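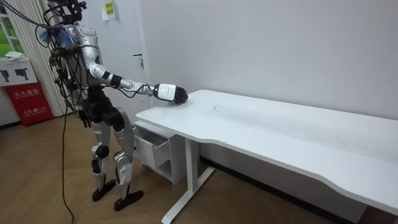 13/08/2018
Notebook, Piltau office, automation of the front desk and records work. Entry by R. Bratu

Went through the March notes again before writing this so I would not repeat myself. Short version of where we are: the desk clearing job is mostly the robot's now, the drawer job is half and half, and the sorting of forms stays with people until further notice.

Desk clearing first. The routine is to go along the desktop, pick up whatever the day shift left out, put it in the tray for Osagie, then wipe. Tudor changed the approach so the hand touches down on the near end of the desk before it starts reaching. It uses the touch to set its height. Before this it would guess the height and sometimes close on air. 75 runs logged since the change, and the misses we still get are nearly all flat things, single sheets and thin envelopes. Folders are fine.

Drawers. Opening is good. Closing is not. It pushes, feels the runner resist, and stops short, so the drawer stays out a bit and someone catches a knee on it. Lulley staff have asked twice if they can just shut it themselves. Told them yes, but write it on the sheet so we have the number. They have not been writing it on the sheet.

Cable across the floor: still want it routed along the wall. Tudor says the run is too short for that and he needs a longer one from Stemurow. Ordered. 290 for the cable and connectors, which I think is a lot.

People side, as I promised to keep notes on it and have been lazy.

The evening clerks used to spend the last part of the shift clearing desks. That time has gone to the phone backlog. Two of them like it. One told me plainly that clearing up was the part of the day when she did not have to talk to anybody, and now she talks to callers right up to the time she goes home. I put this in the report to Lulley in her words, without her name. No answer yet.

The other change is where people leave things. They have started lining papers up square to the desk edge at the end of the day because the hand picks them up better that way. We did not ask for it. It makes our numbers look better than they should, so Tudor wants a week of runs with the papers left any old way. I agree, but the clerks will need to be told it is all right to be messy, and that we are checking the robot and not them. That came up in March too and was taken badly.

Hours: the site count passed 1000 last night. Service on the wrist is due at 4000 by the Stemurow sheet. I would rather look at it sooner, the right one has a faint click on the way down. Tudor cannot hear it. Will try to record it when the room is quiet.

To do
Closing force on the drawer, raise in small steps, Tudor
Messy week, talk to the clerks first, me
New sheet for the drawer, one tick box only, nobody fills in the long one
Ask Lulley again about phone hours
Wipe step leaves marks in the middle of the desk, try the other cloth

Tudor adds: heard the click. It is the elbow.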